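Pludbridge Opens Carton Packing Service to Small Shippers

SADBY. Pludbridge, a packing and carton supply company, said it will begin taking hand-packing orders from small businesses in April. The service will run out of the company's Sadby warehouse, where it has stored and sold flat cartons for 10 years.

Until now, customers bought boxes in bulk and packed their own goods. Under the new service, they can send goods to Sadby and have them boxed, sealed and passed to a carrier. Orders can be as small as 33 cartons.

"Most of the people who buy boxes from us are packing them at home or in the back of a shop," said Tanveer Bajwa, operations manager at Pludbridge. "They asked if we could do it for them. We have the boxes and the tables, so we said yes."

All cartons are plain brown corrugated board and are taped by hand with clear packing tape.
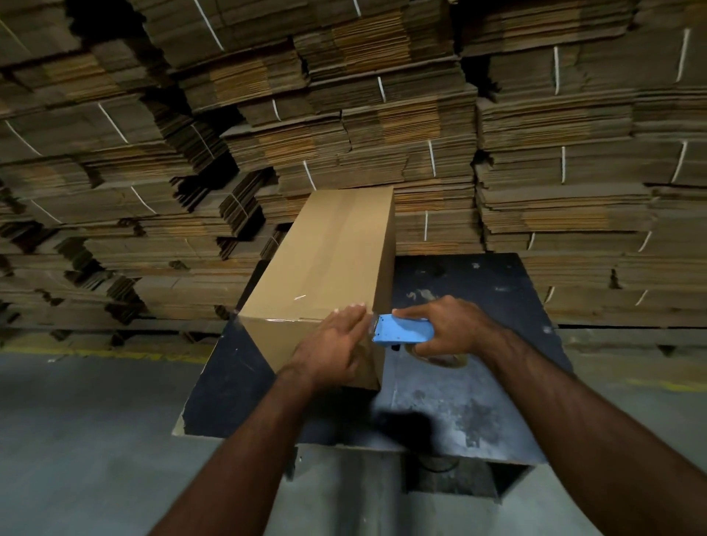
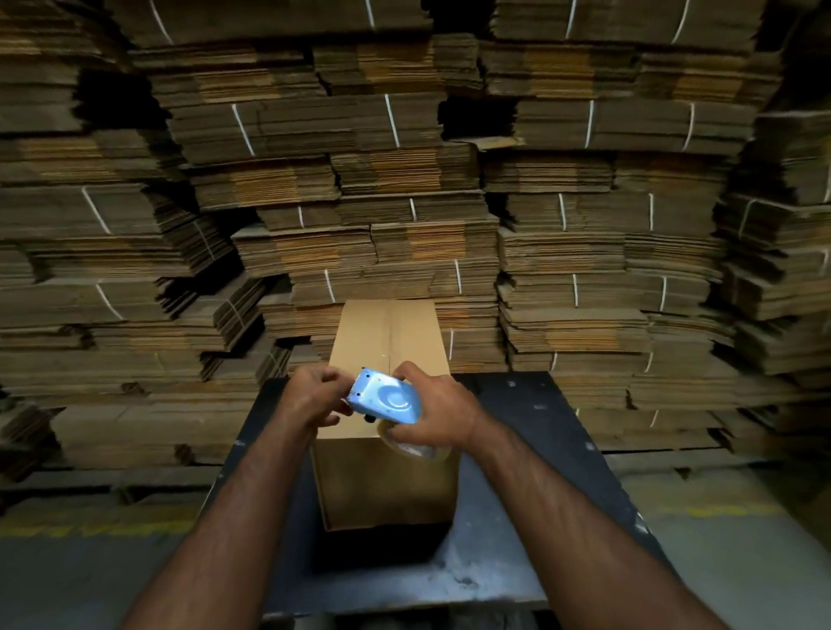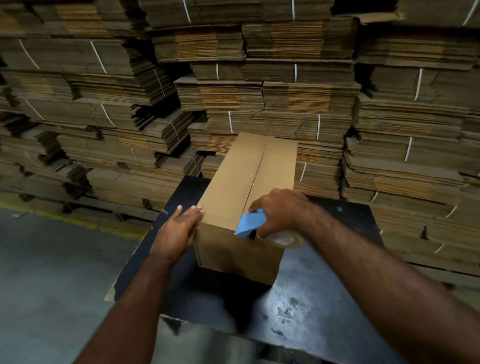

Sealing cartons by hand at the Sadby warehouse.

Pludbridge tested the service over the winter with Ploririco, a maker of kitchen linens. Ploririco had been using its own staff for packing during busy periods and sent its spring orders to Sadby instead. The two companies have agreed to continue the arrangement.

"We learned a few things from that first customer," Bajwa said. "The main one was to agree on the carton size before the goods get here. We had to change sizes partway through and it cost us almost a full shift."

Customers will now be asked to send a sample of each item ahead of their first order. Pludbridge will suggest a carton size and send back a packed box for approval. Cut-off for same-day pickup is 3 p.m.

The company has set aside four packing tables for the service. It does not plan to pack food, liquids or glass at this stage. Customers who need printed cartons can supply their own, delivered flat.

Bulk carton sales will continue as before, with no change to prices or delivery areas. Existing customers can add packing to an account by calling the Sadby office. New customers should ask for the Mahasneh desk, named for the Mahasneh Road entrance where packing orders are received.

About Pludbridge
Pludbridge sells corrugated cartons, tape and packing supplies to businesses from its warehouse in Sadby.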